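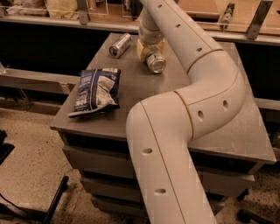
Shop Floor Tips: Getting Along With the Arm on the Sorting Bench

When Fusex put the first arm in at our Haltanance building last July, most of us stood well back with our coffee and waited to see what it would do to our day. I've kept a page of tips taped inside my locker door ever since, and so many people have asked to copy it that I finally sat down and typed the whole thing out. Some of it is about the arm, and a good deal of it is really about us (I include myself!) and the little habits we all brought over from the old way of sorting.

Setting out the bench

Leave more elbow room than you think you need. I mean the arm's elbow, which swings out wider than the hand does, and it's the part you forget about when your eyes are on a can. Coffee mugs, tape guns and clipboards go on the side shelf before you start. I lost a very nice mug learning this one.

Lay drinks cans and snack bags down with a bit of space between them. A can lying on its side is perfectly fine, but two cans touching will often be treated as one big lump, and then you'll be standing there for ages. Puffy bags like to slide, so set them down flat and give them a gentle pat.

Wipe the top with a barely damp cloth and then a dry one. Shiny cans throw reflections as it is, and a wet bench makes that worse. The Amadi cleaner in the green bottle leaves a film, so keep that one for the break room table.

Keep drawers pushed all the way in while the arm is running. If you need something out of one, pause first, get it, close the drawer, and then start up again.

Looking after the grip pads

Soda is sticky stuff, and pads pick it up quickly. Warm water and one drop of dish soap on a soft rag will do it. Don't use anything scratchy, and please don't use the orange hand scrub by the sink, however handy it looks. Dramix sends the spare pads in packs, and they live in the tall cupboard under part number 3449. If you take the last pack, write it on the board so Saulius Mets can order more before the weekend rush.

Dust collects in the screw holes along the shell. An old, dry paintbrush gets it out nicely, and it's a pleasant job for the end of a shift when your feet are tired.

What changes for you

I used to lift and turn 608 items on a busy morning, and by lunch my wrists knew every one of them. Now the arm takes the dull stretch in the middle, and I do the setting out, the checking and the odd shapes it can't make sense of. My wrists are much happier. My eyes get more tired than they used to, so look up and across the room now and then, and take your breaks even when you don't feel worn out.

You may also find the shift gets a little quiet. We used to chat across the bench all day long, and with one person per station that slipped away before we noticed. We've gone back to swapping places at the half hour, which gives everybody somebody to say hello to and keeps new folks from being stuck with the same task for weeks.

Saulius has asked for 49 minutes of practice before anyone works a station alone. Take all of it, even if you've run machines your whole life. Use it to try the pause button with your left hand, and then with your right, until you can find it while looking somewhere else.

And do write down the misses, with the time and what the item was. The log sheet hangs on the hook by the door, and there's a pencil on a string.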